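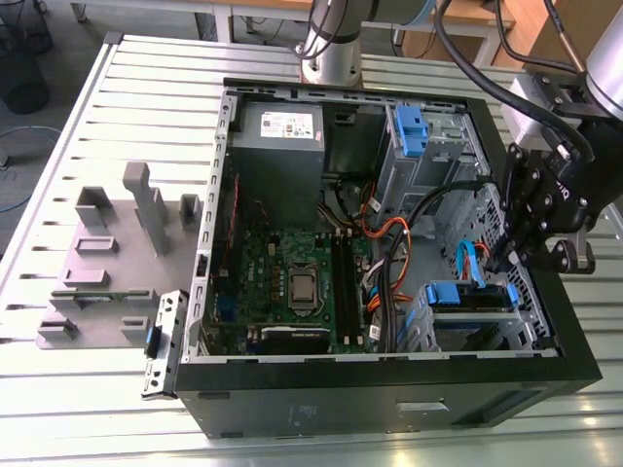
Inside Job: A Love Letter to the Big Old Desktop

Print this article | E-mail this article

1st December
By Khanyisile Gumede

I own a perfectly good laptop. It's thin, it's quiet, and if anything goes wrong with it I'm supposed to mail it to someone. Maybe that's why I keep going back to desktop towers, the big black clunky kind that people drag to the curb or leave under a desk when they move out. Take off the side panel, lay the thing down flat, and there's a whole little city in there!

I caught the bug in May, when Zunlow (the secondhand place two blocks from me, all lamps and printers and boxes of remotes) had a stack of office towers marked down to 14 dollars apiece. I bought two. I had no plan. I carried them home one at a time, and by the second trip I was regretting everything, mostly my shoulders.

What got me first was how friendly it all looked. The drive bay had a bright blue plastic latch on it, and I pushed it and the drive let go. No screwdriver! Whoever designed that wanted me to get in there. After that I went looking for blue plastic the way kids look for Easter eggs. The power supply is the gray box with the label full of tiny print, and that one stays shut. You don't open it, ever, even unplugged. The rest is fair game if you're patient and keep your screws in a muffin tin.

The cables are another story. Orange, red, yellow, black, all bundled up and looping over everything you want to reach. I spent my whole first evening just following wires from one end to the other – I had dinner in the oven, too, and that did not end well.
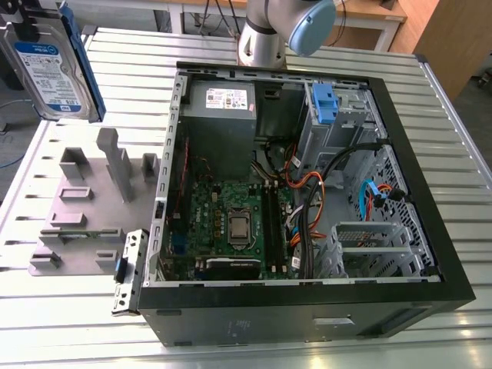 Leave the processor alone unless you've got fresh thermal paste in the house, one reader told me after I mentioned this hobby in my spring column, and for heaven's sake wipe the old stuff off first. Fair enough! I hadn't, and I drove to Zwane for a tube of paste ten minutes before closing with gray smears all over my sleeve.

Then there's memory, which I'd say is the best first job for anybody. Those long black slots have a clip at the end (mine have one at each end), and the stick goes in with a push that feels much too hard the first time. Check which kind your board takes before you buy. I ordered the wrong kind from Ustov, sent it back, and ordered the wrong kind again.

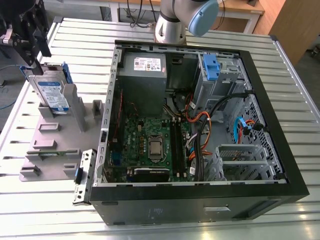 Drives I'd do next. The skinny SATA cables only plug in one way, so you can't mess it up too badly, and a solid-state drive in an old machine is like a nap and a sandwich. My first tower used to give me time to make coffee while it started up. Now I barely sit down. All told I've put less than 300 dollars into the pair, and the new all-in-one I'd been eyeing at Gratik was 600 – so I'm calling it savings and my husband is calling it two computers in the dining room.

Tower number two still won't boot. I've reseated everything twice. I think it's the little battery on the board, and I'm picking one up tomorrow.

Comments (3)

dottie_m: Take a picture of the cables BEFORE you unplug anything. I learned this at eleven at night.

Ray in Tulsa: If the battery doesn't do it, try one stick of memory at a time, then switch slots. Fixed mine.

pixelgran: Muffin tin!! I've been using an egg carton and the cat keeps tipping it over.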